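A visit to the Prekberg paper mill

Noémie MacDonald
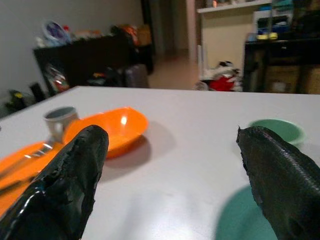
A white table at the mill.

Prekberg lies in a narrow valley on the river Ene, and the bus from the station drops you at the bottom of the mill lane. From there it is a ten-minute walk uphill. The open day runs once a year in July and entry is free, but you have to put your name down at the gate.

We were taken round by Vesna Grgić, who has worked at the mill for 6 years, first in the rag room and now in sizing. The tour begins where the cotton comes in. It arrives in bales from a shirt maker in Wernance and is sorted by hand, then cut and beaten in water until it looks like thin porridge. The beater is very loud and we were given ear plugs.

The vat room was the best part. Two people work each vat, one dipping the mould and the other turning the wet sheet out on to felt. A good pair can make around 4,000 sheets in a week. Visitors could try a small mould, and mine came out thick at one end. It was put on the pile with the rest and I was told it would be posted to me.

After pressing, the sheets go up to the drying loft, which has 40 shuttered windows. The shutters are opened or closed by hand depending on the weather – there is no heating up there at all. Mind your head on the beams.

Most of the paper is sold to bookbinders and printmakers under the name Flurero. The heavier weights are also used for watercolour. The oldest order book on show lists 1,396 reams for a single customer, a bank that no longer exists.

Lunch was soup and bread in the yard. The shop sells offcuts by weight and takes cards. I bought a bag of mixed ends and a pad of the cream laid.

The stairs to the loft are steep and there is no lift, so part of the tour will not suit everyone. The last group goes round at half past three.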